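napkin thread. been meaning to write this up since we got back and I keep forgetting, so, quickly

background: Carla Yammine (runs the supper club, you know her if you've eaten there) has 36 white cloth napkins and I am the idiot who said I'd do the washing

1/ two things sorted it out for me. a basket and a mesh bag. that's the whole thread really but I'll go on
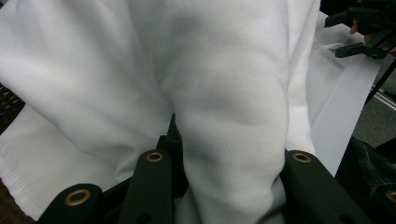
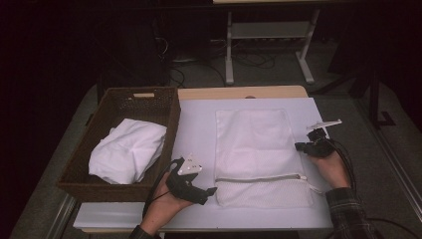 2/ I used to chuck the lot in loose. all white, same wash, what could go wrong. well. they knot. you open the door and it's one big wet rope with a tea towel in the middle of it and a sock that isn't even mine

3/ so now small stuff goes in mesh bags, zipped. zip right to the end or it creeps open on the spin. did that twice before I learned

4/ don't overfill!! half full at most. they need to move about in there. if the bag looks like a cushion when you pick it up, take some out

5/ somebody asked which bag. mine are Pirkel, got a pack of 3 from the market. no idea if they're any good compared to other ones, never had other ones. fine mesh is kinder to hems than the big holes imo

6/ hems. check the hems BEFORE washing. run your thumb along the stitching all the way round. a loose bit the size of a grain of rice comes back as a loose bit the length of your finger

7/ if it's gone, put it in a mending pile and leave it out of the wash. my mending pile is currently a carrier bag on the door handle but it does get done. Sabina did most of them last August in one sitting with the radio on, absolute hero

8/ stains. wine: cold water straight away, then soap, then leave it alone. candle wax: freezer, then pick it off. turmeric: say goodbye, or hang it in the sun for a couple of days and hope. the sun does work better than anything I've paid for

9/ no softener. I know it smells nice. it makes them slide about and they stop soaking anything up, and then what's the point of a napkin

10/ Ha-rang says 60 degrees for everything, I do 40 unless there's been gravy. we've agreed to differ. her whites are whiter than mine so draw your own conclusions

11/ drying. shake each one hard, by two corners, proper snap. then over the line by the hem with no pegs in the middle. do this and you can nearly skip the ironing. I do skip the ironing. Carla doesnt know (hi Carla)

12/ folding: in half, in half again, smooth it flat with your hand, edges together. don't roll them, they come out curly at one end and look daft on a plate

13/ the basket's the other thing. dirty ones come home in it, then it gets wiped out, then clean ones go back in. line it with an old pillowcase if yours is wicker, they snag, ask me how I know

14/ and clear the table first. whole table, something clean and white down on it. crumbs and cat hair show up straight away and you can fold without dragging them through last nights toast

15/ someone's bound to say just use paper. she did for a bit, got through 300 in no time and they all blew off the tables in the yard

16/ right thats it, machine's beeping. Ragnvald if you're reading this you've still got four of them from the christening, want them back pls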